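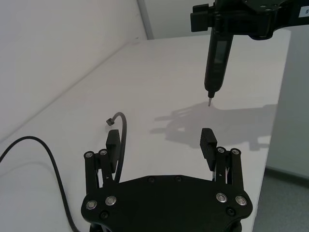 Husar Gripper Comparison, data card

Version of December 7, 2021. Maintained by the Girneck bench group.

Contents

The set has 3470 recordings from a bench with two arms. 1315 of them were made with the Ruddock gripper and the others with the Bakow gripper. Each recording has the camera streams, joint positions, finger opening and motor current.
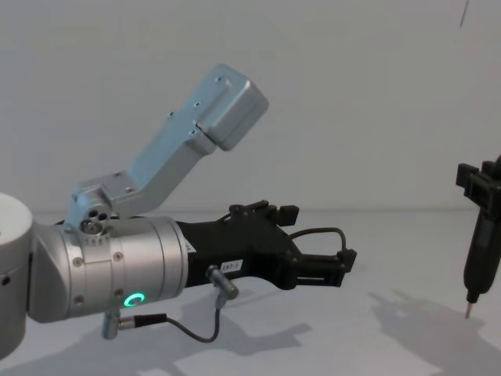
Chest camera: wrist, parallel gripper and bracket of the left arm.

Tasks

The tasks are picking up a cable by its plug, handing over a thin tool, and holding a tool upright over the table. For the hand-over task, please use only recordings from the second calibration. In the first calibration the clocks of the two arms had a difference of 65 ms, and we could not correct this later.

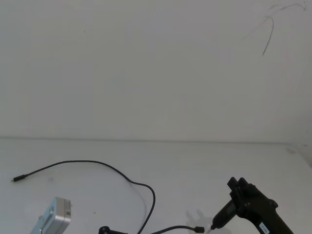

Cable tasks gave us the most trouble with labels. A cable has no fixed shape, so we label only its two ends and the place where the fingers close. When a cable leaves the view of the head camera, as the long black one does at the bottom, only the visible plug gets a label and the other end is written as "out". Shadows on the white table are not labelled.

Known problems

In 589 recordings the motor current is missing. They are listed in missing_current.txt. The Bakow finger opening is given in motor steps and the Ruddock opening in millimetres, please convert before you compare.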